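Policing and Trust in Ostham: my term project

So for my social studies project I picked police misconduct complaints, mostly because my aunt wouldn't stop going on about one in our town (long story, a lost bike and a very rude desk officer). I wanted to know what happens to a complaint once it's been sent in.

I made a short survey with Ye-rin Ahn, who did the Tunley half while I did Ostham. We got 97 replies, which was way more than I'd hoped for! Over 50 people said they wouldn't know where to send a complaint. Only 20 had ever thought about making one, and 2 had gone through with it. Both of those said the waiting was the worst bit, and one still hasn't had a letter back.

I also sat in on a public meeting at the Khaemba Centre in October. I'd expected shouting, but it was mainly people asking about forms. An inspector took questions at the end and I got one in (my voice went all squeaky) about why results aren't put online. He said some are, if you dig.
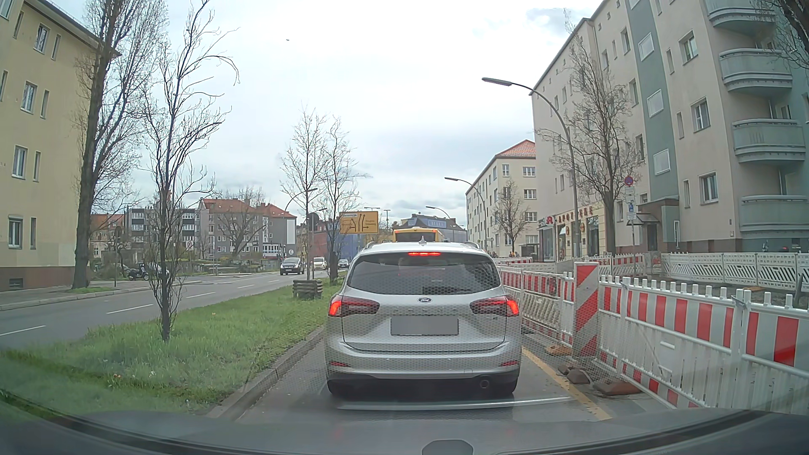 I did dig, and found them under three menus on the force website, with half the links dead. If I did this again I'd ask more people under 18, as we only had a handful, and I'd start the survey earlier. Ye-rin wants to try Nesten next term and I've said I'll help with the typing up.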